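Clinlow Household Water Diary - README

March, by the Clinlow maintainer

# What is in this repository

Clinlow is a small collection of water use notes from private homes. People wrote down each time they used water in the kitchen, for which task, and what the meter showed before and after. There are 1653 entries from 82 homes. All homes are in two towns, Aranda and Skalgate, so please do not treat the numbers as valid for a whole country.

I started the collection for my own interest, when my water bill did not agree with what I believed I was using. Later I decided to clean the notes and share them, so other people can check my work.

# Files

- `entries.csv` - one row for each use of water
- `homes.csv` - one row for each home, with number of persons and type of meter
- `tasks.txt` - the list of allowed task names
- `fixes.txt` - every correction I made by hand, with the old value and the new value

The columns in `entries.csv` are `home_id`, `month`, `part_of_day`, `task`, `liters`, `hot_water` and `note`. The value in `liters` is always the difference between two meter readings. If a home gave only one reading, the field is empty. Please do not read an empty field as zero.

# Task names

The most frequent tasks are `dishes_hand`, `dishes_machine`, `rinse`, `cooking` and `cleaning`. A rinse before loading the machine is stored as its own row with the task `rinse`. In the first version it was part of `dishes_machine`, and this made the machine look worse than it is. 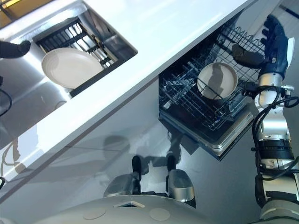 The column `hot_water` has three values: yes, no and mixed. Many people were not sure what to write when they only turned the handle a little, and for this reason "mixed" is used very often. I would not build a strong result on this column.

# Known problems

In 320 rows the meter was read in gallons and I converted to liters. The converted rows have the word `gal` in the note. Rounding was done to one decimal place.

Meters of the older type move in big steps, so small uses can show as 0.0. For these homes it is better to add up a full day.

Skalgate has more large families than Aranda. If you compare the two towns, divide by number of persons first.

The notes are written by the participants and I left their spelling as it was. I removed street names and names of children.

# How to load

The files are UTF-8 with a comma as separator. I checked them with Vovix 3 and with a normal spreadsheet program. In the spreadsheet, please set `home_id` as text - otherwise the zeros at the beginning are lost and the two tables do not join anymore.

# Use and changes

You may use and change the data freely if you mention Clinlow. If you find an error, please open an issue with the `home_id` and the row number.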